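Stühlerücken mit Alix

Drucken | E-Mail

Seit August hänge ich jetzt an diesem blöden Stuhl-Task, und ich hab ihn trotzdem irgendwie lieb gewonnen! Alix soll einen Stuhl mit beiden Händen schieben, klingt nach Nachmittagsprojekt, oder?

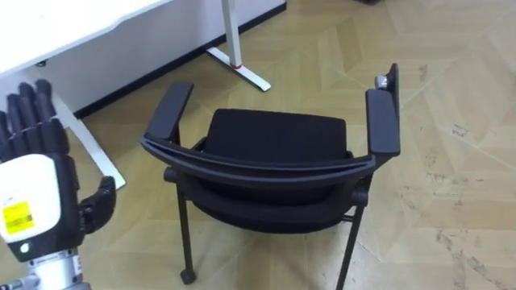
Das Problem war die Synchronisierung. Jeder Arm bekam seine Trajektorie von einem eigenen Planner, und die 2 liefen gern mal auseinander (Ryszard nennt das „Tauziehen“).

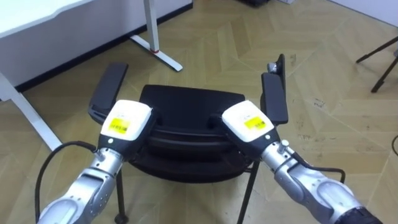
Also hab ich am Samstag alles rausgeworfen und plane jetzt in einem gemeinsamen Objektframe: Der Stuhl kriegt eine Pose, die Greifpunkte hängen fest dran. Die Konfig ist von 1376 Zeilen auf einen Bruchteil geschrumpft – herrlich!
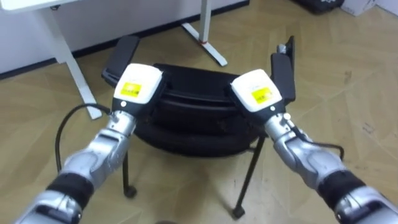

Offen ist noch der Nachgiebigkeitsregler. Monique will ihn mit ungefähr 10 Hz neu parametrieren, ich finde das viel zu träge, wir streiten weiter. Den Code schiebe ich in unser Repo Kudo, sobald die Tests grün sind.

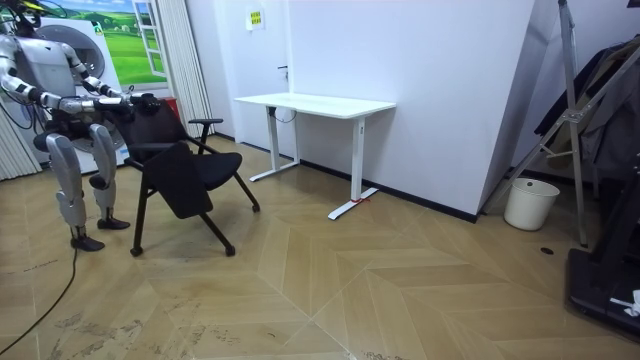 Alix am Stuhl, Hand an der Rückenlehne

Wer sowas auch schon mal gebaut hat: Schreibt mir bitte, wie ihr die Posenschätzung stabil kriegt!

Seite drucken | Per E-Mail versenden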